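In praise of the second-hand desktop

Effie Baird
2020-03-27

My first computer came from a house clearance in Westville, and I have been hooked on old ones ever since. I paid ten pounds for it, carried it home on the bus with the flex round my neck, and wrote my whole dissertation on it. It sounded like a hairdryer. I loved it!

So I'd like to make the case for buying used, and for doing it gladly. People talk about a second-hand computer as if it were a sad compromise, the thing you put up with until you can afford a proper one. But most of us write letters, pay bills, look at photos of the grandchildren and watch a film on a wet night, and a desktop that left an office seven years ago will do all that without a grumble (give it a bit more memory and a decent drive and it'll do it quickly, too).

What I like best, though, is that you can get inside. Two screws or a latch, off comes the side, and there are all the parts, each in its own place and most of them meant to be swapped. My laptop is glued shut like a posh chocolate box. The old tower on my desk practically invites you in.
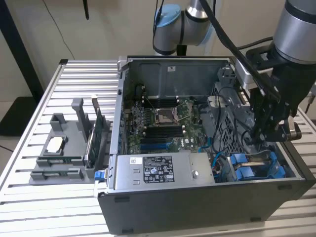 A Dell desktop with the side off, memory slots and processor socket empty.

I learnt most of what I know at Sandhu, a little repair shop behind the market, where they let me hang about on October afternoons and ask daft questions. Nobody minded when I put the memory in the wrong way round. You push, it doesn't go, you turn it over and it clicks – and the click is wonderful, I still get a small thrill from it.

I know the arguments against. Old machines can use more electricity, and some won't run the newest software. Fair enough, check before you buy. But a great deal of metal and effort went into making that box, and it seems daft to crush it when a £100 budget could see it right, with change left for a keyboard you enjoy typing on.

Schools should have a few for children to take apart. Libraries too. And if there's one in your loft, get it down this weekend and have a look inside before you ring the council.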